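Flollard opens orders for two-arm bench kit

Flollard has started taking orders for the Skandside, a two-arm robot kit meant for college labs, small workshops and people who want to teach a robot a job by hand before letting it try on its own. The first boxes are due to ship in March.

The kit comes with two arms, two grippers, a wrist camera for each arm and a pair of hand controls. A person sits at the controls and moves the arms through a job while the software records the movement and the camera views. Buyers can then use those recordings to train the arms with Flollard's own software or with tools of their choice.

Assembly is left to the buyer. The arms arrive in sections, and the company says two people can put a pair together in a day. Parts files for the brackets are included, so anyone with a 3D printer can make replacements or change the mount to fit a different camera. A spare set of gripper fingers is in the box. Tabletop clamps are sold separately, and so is the longer cable set needed when the arms stand more than an arm's length from the computer.

Flollard is making 202 kits in the first run. Schools and colleges that order two or more get 20 percent off. The company has not said when a second run will follow.

The Whitcombe training center, which has had an early pair on loan, has been using them for small sorting and placing jobs. Staff there wrote in their notes that the arms were easy to guide at slow speed and that new users got used to the controls within a morning. They were less happy with the manual, which skips the step of setting the grip force, and with the cables, which need to be tied back before the arms are moved through their full reach. Flollard says a corrected manual will be posted before the first kits go out.

The center's practice list starts with soft blocks and moves on to clothespins, which have to be gripped at the right angle and set down in a tray. New users are asked to record 100 tries at a job before they start any training. 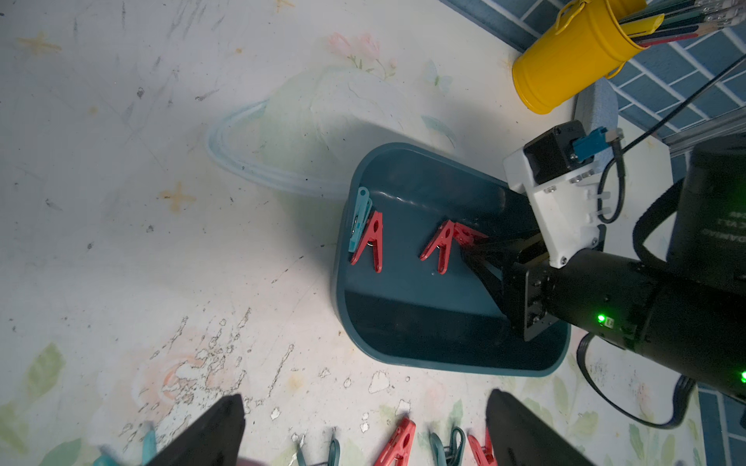

Beverley Tipoki wrote in to say that the price of the kit matters less to her than the supply of spares. She had an older Cedgate arm that sat unused for months over one worn gear, and she would like to see Flollard publish a parts list with prices before she orders.

Flollard says single motors and gears will be sold through its online store, and that prices will go up when the first kits ship. Orders can be changed or canceled at no charge until then. The warranty covers the motors and the control board for two years but leaves out the gripper fingers.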